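Cutting board

A cutting board is a flat, durable slab on which food is sliced or chopped. It protects both the countertop and the edge of the knife. Common materials are wood, bamboo, plastic and rubber.

Bamboo boards are made of strips pressed and glued together, and the joints often show as straight lines. Some boards have a carved groove — also called a juice groove — to catch liquid.

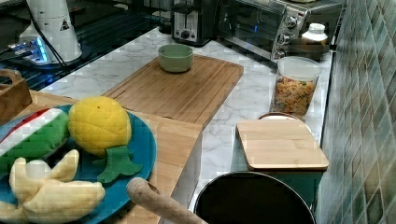
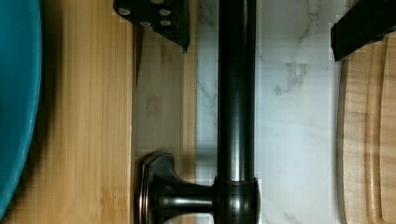 Bamboo boards in a kitchen with marble surfaces

Care

Wooden and bamboo boards are washed by hand, dried upright and oiled when the surface looks dull. Most are not suited to the dishwasher.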